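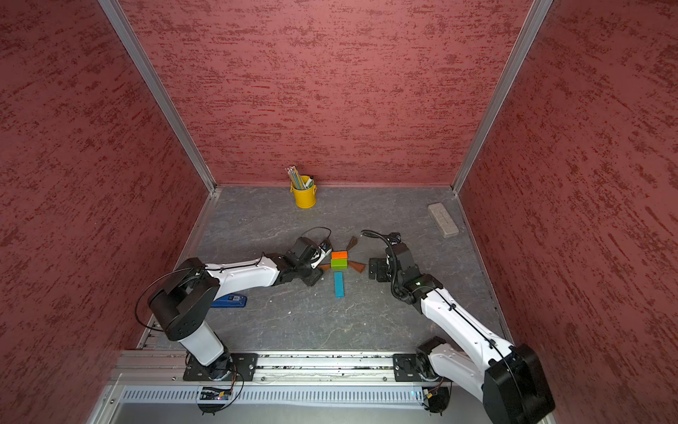 A comment under the September post objected that graphite has no place in a record meant to last, that it smears in the first year and can be erased by anyone, and that I should have started the well log in ink. The second point is true. The first depends on the pencil and the paper, and I have enough pages now to say something about both.

The log in question covers the water level and pump run time at the house in Flakwood. It has 536 entries, one line each, all in pencil. The early ones are in whatever was in the kitchen drawer, mostly the yellow school type, graded No. 2 or HB. The later ones are in H. The difference between them is visible on any spread where the two meet.

Graphite is carbon, and carbon does not fade in light. Most dye-based inks do. A pencil line disappears by mechanical means: it rubs off onto the facing page, onto a sleeve, or onto the side of the hand. The amount that rubs off depends mainly on how much loose graphite was left on the surface in the first place. A softer grade has more graphite and less clay in the core, and it leaves more on the page. A harder grade leaves less and presses it further into the fibers. Go too hard and the line becomes a pale groove that is difficult to read under a weak bulb. I tried a 4H for part of last winter and had to tilt the page to read it back.

Paper matters at least as much. The first notebook was a coated stock with a smooth, slightly waxy feel, sold for gel pens. Pencil sat on top of it and transferred to the opposite page within weeks. The current one is a Zindedley field book, uncoated, with a faint tooth. The store in Calimlim had it on the bottom shelf next to the graph pads. Transfer is still there if I hold the page at an angle to the window, but the figures are legible and I have not had to retrace any.

I ran a small test before switching. The method was as follows. I wrote the same row of digits in B, HB, F, H and 2H on a sheet from each notebook, waited a day, then drew a folded cotton cloth across each row 30 times under the weight of a paperback. On the coated sheet every grade smeared, and the B and HB rows were gray bands with digits somewhere inside. On the uncoated sheet the HB smeared lightly, the F slightly less, and I could see no useful difference between H and 2H. H was darker, so H it is. The test has obvious weaknesses. My hand pressure was not controlled, the cloth picked up graphite as it went, and I only did it once.

On water, pencil has the clear advantage. The pump house is damp from October to April and the book has been dropped in the sump. The pages cockled and the spine glue let go in one place. Every figure could be read after drying. A few entries my neighbor made with a felt tip while I was away had spread into blue circles.

That leaves erasure. For a legal record, or anything another person might want to dispute, ink is the correct choice and I would use a pigment ink. For a well log the risk is my own corrections. The rule I follow is that nothing gets erased: a wrong figure gets one line through it and the right figure goes next to it. I removed the eraser ends with pliers for the first few months, until the habit held.

Sharpening is the part I still have not solved. A long point breaks in the cold and a short one goes blunt after 5 or 6 lines. The Trevix hand sharpener cuts a fairly steep angle, good enough for H, but the blade is pressed in and cannot be replaced when it dulls. Mine is starting to tear the wood. If anyone knows of a small one with a screwed blade and a similar angle, please leave the model in the comments.

Next post will be the run time figures, once I have typed them in.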